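Right, a few of you asked what I've been up to since I went quiet in December, so have a thread. Short version: I teach a pair of robot arms to tidy up cups, and I do it by doing it myself, over and over, with the arms copying me.

The job is for Vostell, who want a cell that can load and unload a tray of mixed tumblers without anyone writing rules for each one. So the learning system needs examples. Loads of examples. That's me, I'm the examples department.

How it goes: I hold a pair of little leader arms, the big ones follow whatever my hands do, and everything gets saved, joint angles, video, the lot. Start recording, do the task, stop recording, say keep or bin. Then muddle the cups up and go again.
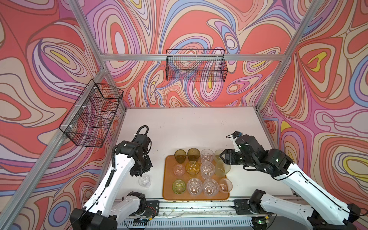
My best stretch so far is 17 kept episodes between breakfast and lunch, which doesn't sound like much until you try it. You can't scratch your nose! Both hands are in the leader arms and if you let go of one, the follower droops and the whole take is rubbish.

Things I bin a take for: knocking a cup over and then pretending I meant to, going back for a second try at the same grasp, stopping to think with a cup in mid-air. That last one is my worst habit by miles. The model learns the thinking too. We had an early version that would lift a cup and just hang there, like someone who's walked into the kitchen and forgotten why.

(We do keep some recoveries, but they go in their own folder with their own label. If I fumble and put it right cleanly it's worth having. If I fumble and swear it's the bin.)

Somebody in the replies asked why not just film one perfect go and copy it. Because it would be perfect for that one layout and hopeless the second you nudged the tray! What you want is the same job done lots of slightly different ways, from lots of slightly different starts.

Which is where the Brullwood cards come in. It's a bit of scheduling software we use and before every take it tells me where to begin: tray here, so many off it, this arm goes first. I used to choose for myself and I was terrible at it. Left to my own devices I put everything in tidy rows and always began with the right hand. I found 9 takes on the trot that were practically the same take.

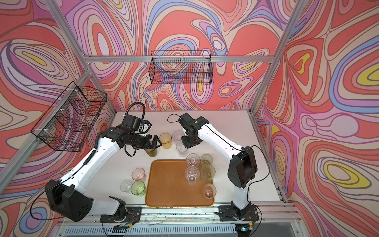 Colour was the next headache. We began with clear cups only, and the first model we trained on those was lovely until we gave it anything tinted, at which point it sort of waved at it. So now every session is a mix, and the cards make sure the odd ones get their turn in the awkward spots. The dark olive-brown one is a good one to have the left gripper round, it shows up a treat against a white table. The clear ones are the pigs, all facets and glare, and the system still gets their edges wrong more than I'd like.

Same thinking with the wallpaper, before anyone asks. If the walls are always plain the model gets cosy with plain walls, so we swap them. This lot is coral and lilac swirls and after eight hours I see it on the bus home. I've grown fond of it, which worries me a bit.

Oh, and labels. Each kept take gets one line in plain words, something like "left arm picks up the amber cup and puts it on the tray". Pillai is the tool that checks them and it is SO fussy. Say "cup" in one line and "glass" in the next and it sends the pair back. I lost an entire afternoon to "tumbler".

Two tips if you're setting up something like this at home or at uni. Write the label straight after the take, while you still remember which hand you used. And wipe the table more often than I do, the little specks build up and then they're in every video you own.

Next week it all gets sent to Gratance for a training run, and I get a few days off the leader arms. My wrists are thrilled. I'll post how the new version does with the clear cups, good or bad, probably with a lot of capital letters.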